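Cuaderno del taller de manipulación
Sábado, después de la jornada de puertas abiertas

Escribo esto sentado en la banqueta de siempre, con un café que ya no sé si es el tercero o el cuarto, y con ganas de dejarlo todo apuntado antes de que se me mezcle en la cabeza. Quien lea esto el lunes que me perdone el desorden, que ha sido un día largo y muy bonito, y a mí cuando estoy contento me cuesta ser breve.

Abrimos a las diez. Según la hoja de la entrada pasaron 213 personas, que para un sábado de junio con el calor que hacía me parece una barbaridad. Mucha familia, bastantes alumnos del instituto, un grupo que venía de Brultedura con camisetas iguales y un señor mayor que se quedó conmigo casi media hora hablando de las máquinas de envasar con las que había trabajado toda la vida. Sabía más de ventosas que yo, y le pedí el correo, a ver si un día se anima a venir con calma.

El reparto quedó así al final, después de cambiarlo el viernes dos veces: Eun-seong en la consola, Tarmo con el micrófono y las explicaciones, Agnese en la puerta y con los grupos, y yo al lado de la mesa con la seta de emergencia en la mano. Dalia venía solo a saludar y acabó haciendo el turno de la tarde entero. Gracias, Dalia, te debemos una comida.

Sobre la demostración. La idea era sencilla y creo que acertamos: el brazo coge objetos de un compartimento de la cuba y los pasa al otro. Nada de coreografías. A la gente le gusta ver que la máquina se lo piensa, y cuando falla un agarre se oye un «¡uy!» general que vale más que cualquier cartel. Tarmo lo lleva muy bien, porque deja que primero fallen un par y solo entonces cuenta por qué coger una bola es distinto de coger una cosa con picos.

Números, que luego los pide Ernow para el informe: 144 intentos en todo el día y 11 paradas. De las paradas, casi todas fueron mías y por prudencia, con niños que se arrimaban demasiado a la cinta del suelo. Dos sí fueron de verdad: en una se quedó la pinza apoyada contra la pared de la cuba y saltó el límite de fuerza, y en la otra Eun-seong vio en pantalla una trayectoria que no le gustó nada y cortó antes de que se moviera. Hizo muy bien. Esa hay que mirarla con los registros delante, yo no me atrevo a decir de memoria qué pasó.

Los aciertos no los pongo aquí. Están en el fichero de Eun-seong y él todavía quiere repasar los dudosos (los que se levantan y se caen a medio camino, que cada uno los cuenta a su manera y siempre acabamos discutiendo).

A media mañana vino Darius Mets, de Grollance, con dos compañeras. Había prometido pasar y pasó. Estuvo muy amable y muy preguntón, sobre todo con el recorrido de las mangueras. Dice que ellos tuvieron problemas parecidos con el roce en la muñeca y que acabaron dejando un lazo más generoso. Le enseñé cómo lo tenemos nosotros y le pareció razonable, aunque insistió en que revisemos las bridas cada pocas semanas — cosa que, seamos sinceros, no hacemos. Queda apuntado. También preguntó por Rozīte, nuestro programa de selección de agarres, y le gustó que se pudiera ver en la pantalla grande qué candidato elegía y cuáles descartaba. Quiere volver en otoño con más tiempo.
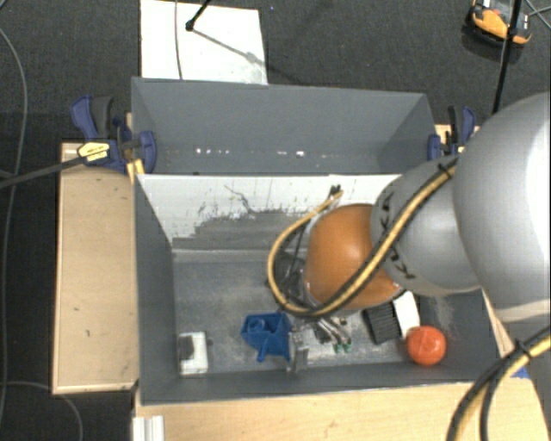 El brazo sobre el compartimento delantero, con la pieza azul justo a la izquierda de la pinza y la bola hacia la esquina derecha.

La bola fue la estrella entre los pequeños. La pieza azul, en cambio, nos dio conversación a los mayores: con esa forma de embudo y el aro arriba, Rozīte propone agarres muy distintos según cómo haya caído, y Darius se quedó un buen rato mirando solo eso.

Una cosa que me preguntaron varias veces es por el panel blanco del separador, que tiene la parte de abajo gastada y se le ve el gris. Estéticamente no nos deja en muy buen lugar, lo admito. Yo propongo cambiarlo antes de la próxima visita y, ya puestos, darle una pasada al fondo de la cuba, que tiene sus buenas marcas. Las mordazas que sujetan la cuba las repasé a mediodía y otra vez al cerrar, y las dos seguían firmes.

Cosas pendientes, sin orden:

Revisar las bridas del mazo (me lo quedo yo).
Sacar los registros de las dos paradas de verdad. Eun-seong y yo, el lunes a primera hora.
Buscar un micrófono mejor para Tarmo, que terminó afónico.
Mover la cinta del suelo un paso más atrás.
Agnese pide que los grupos no pasen de quince, y tiene toda la razón.
Contestar al profesor del instituto, que quiere traer a otra clase.

Cerramos a las siete y cuarto. Dalia barrió, Tarmo guardó los carteles sin decir palabra (no podía) y Agnese encontró debajo de una silla una gorra infantil con un dinosaurio. Está en el cajón de mi mesa, por si llama alguien preguntando.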